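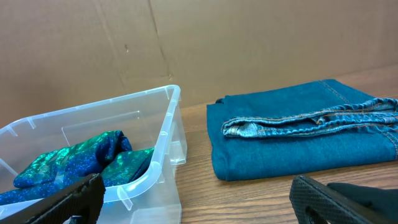 Shiny green and blue fabric in a clear plastic bin.

Stop Buying Bins
By Bindu Alva

Every September, same thing. Big push to get organized. Stores in Gundell stack storage tubs to the ceiling and we all load up. Me too. I spent 300 dollars one year. Three hundred! On boxes.

And what went in them? Stuff I should of given away. Scarves, cords, a costume from a school play my kid doesn't even remember. A lid makes it feel like a decision got made. It didn't.

My sister in Hakala moved last year with 7 tubs she hadn't opened since the move before that. Paid a guy to carry them. Twice now.

I get it, some things are worth keeping. Keep them. But hang the dress up, use the good tablecloth, wear teh silly jacket to the grocery store. Fabric especially — it just creases in there.

So before you buy another one, empty one you've got. All of it, on the floor. If you're putting more than half back, fine, write me an angry letter. I'll read it.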